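Linia (demonstration cell)

Linia is a two-handed demonstration cell used to record household handling tasks, chiefly the folding and putting away of cloth. It was built at Flelton under the direction of Svyatoslav Derkach and has been in regular use since July 2023. The cell contains no arm of its own. An operator works a pair of hand-held grippers, and the recorded motions are later used to train a separate machine, known as Pisus.

Layout

The working area is a wooden table covered with a white sheet and bordered by aluminum rail. The sheet is replaced when it becomes marked or begins to wrinkle, as folds in the covering can be mistaken for the edge of a garment. Each gripper is connected by a black cable, which must have enough slack to reach the far side of the table without pulling on the operator's wrist.

Setup

Before a session the operator wipes the gripper fingers, opens and closes each gripper through its full travel, and compares the reading with the value stored for that unit. A difference of more than 2 percent calls for a new calibration. The marker plate is then checked for looseness. Plates are fastened by hand and are not to be glued, and a plate that has been removed for any purpose is measured again before use.
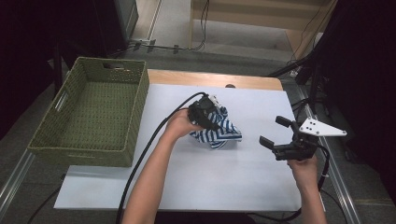 Cloth items are dropped onto the table from a low height at the start of each run, so that no two runs begin with the same arrangement. A run ends when the item has been placed in the basket and both grippers have been withdrawn. Runs in which a cable catches on the table edge are marked and kept apart from the others.

Maintenance

Finger pads are changed after 200 hours of use. Cables are inspected weekly where they enter the gripper body, the point at which most early faults occurred. A set of replacement cables made by Dönmez was fitted in August of the first year, and the original strain reliefs were discarded. A gripper can be taken apart, cleaned and returned to service in up to 56 minutes.

Records

The maintenance log is kept on paper beside the cell and copied to the project's files at the end of each month. The first series comprised 3,524 runs, of which 185 were set aside for cable faults or loose plates.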